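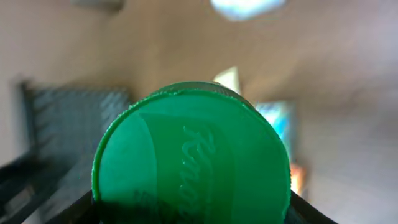 Lid, green, with raised lettering.

Borkivik Open Spending - progress report to the Storkeo Fund
Second report, covering the period to the end of June
From: Booker Ostrowski, project lead

Quick one this time, the full accounts come with the final report. Sorry it's a few days over. Headings follow your template except where there was nothing to put under them.

Where we are

The contracts register is up. 900 contracts, every one with a supplier name, a start date and a value. End dates are patchier, see below. You can download the lot as a spreadsheet or search it on the page. The old version was scanned letters in one enormous file, so this is a big step even with the gaps.

Grants data is behind. We have the council's list for last year and the year before, 300 awards, cleaned and matched to registered charities where there's a match to be had. Not published yet. The council want to look over the small awards to individuals first and take names off. Fair enough, we'd have asked for the same. I was told two weeks and it has been five.

Councillors' expenses - not started. It was always the third dataset, and I'd like to talk about whether it still should be (see Changes).

What took the time

Supplier names. The same builder turns up under eleven spellings, one of them with somebody's phone number stuck on the end. Kullico's matching tool did the easy ones overnight but it also merged two quite separate cleaning firms and we only spotted it when the total looked silly. Since then every suggested match gets looked at by a person before it goes in. Slower. I'm happier with it.

End dates. The finance team record when a contract is extended but not always until when. Some rows say "rolling", some say "ongoing", a few say "ask Highways". We've left those cells blank and put the council's own wording in a notes column. Did think about guessing from payments, decided against.

The licence took longer than it should of. Legal were fine with publishing but wanted their own wording, which would have stopped people reusing the figures in anything sold. Four rounds of emails. We ended up on the standard open licence with a line saying the council isn't responsible for what others do with it. Everyone can live with that.

Spending

Staff time is on budget. Hosting is under, we're sharing a server with the Salinas project until the autumn and they're charging us 200 for the whole year. Training is underspent by 800 as the second workshop hasn't happened. I'd like to carry that over to the next period if you're happy. Travel nil, everything has been walkable or by phone.

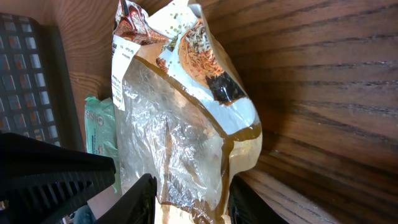
No other variances worth a line. The Kullico licence renews in the autumn, same price as last year, already in the forecast.

Who's using it

Hard to say yet. Downloads are counted but the counter also picks up search engines, so I'm not going to quote the number until that's sorted. What I do know:

The local paper used the register for a piece on road repairs. They got one figure wrong (added VAT twice) and corrected it the next day.

Two parish councils asked if they could have the same thing for their own spending. Said yes in principle, no in practice, not on this grant. Sent them our column headings and the notes on how we did ours.

A small catering firm wrote to say they'd found out from the register when the leisure centre contract comes up. They're planning to bid. That's the sort of use we wrote about in the application, so pleased with that one.

And one complaint, from a supplier who didn't like seeing their prices online. They were already public, just buried. The council replied to them, we stayed out of it.

Workshop

First one held, evening session at the library. Mostly residents, a couple of council officers, one sixth-former who was quicker than the rest of us. People wanted to know what a contract is actually for, in plain words, and our descriptions column is hopeless for that. "Prof services misc" tells you nothing. We've started writing a one-line plain description for the biggest contracts and the finance team check them. Not in the original plan but small enough to absorb I think.

Things we'd do differently - start later in the day (half the chairs filled after the talk began), and less of me at the front. The hands-on bit was the good bit.

Changes we're asking for

1. Carry over the training underspend, as above.

2. Move councillors' expenses to the end of the grant and do planning contributions first. That's what people asked for at the workshop and in emails since. The council has the planning figures in a decent state already, whereas expenses are on paper claim forms. Same budget either way.

3. Grants data deadline pushed back one quarter. If names are cleared sooner we'll publish sooner.

Could you let me know on 2 before the others, it affects who we need to book time with at the council.

Risks

Our main contact in finance is leaving. Her replacment has been named but doesn't start for a while, and there'll be a gap. She's writing up how the monthly export is run before she goes. I've asked to sit in on the next one and take my own notes as well.

Monthly updates still depend on a person pressing a button. Would like it automatic by the final report, can't promise.

Next period

Publish grants. Second workshop, later start. Finish plain descriptions for the big contracts. Fix the download counter. Begin planning contributions if you agree to the swap.

Column notes and the match log are in the shared folder, same link as before. Ring me if anything's unclear, mornings are best.

Booker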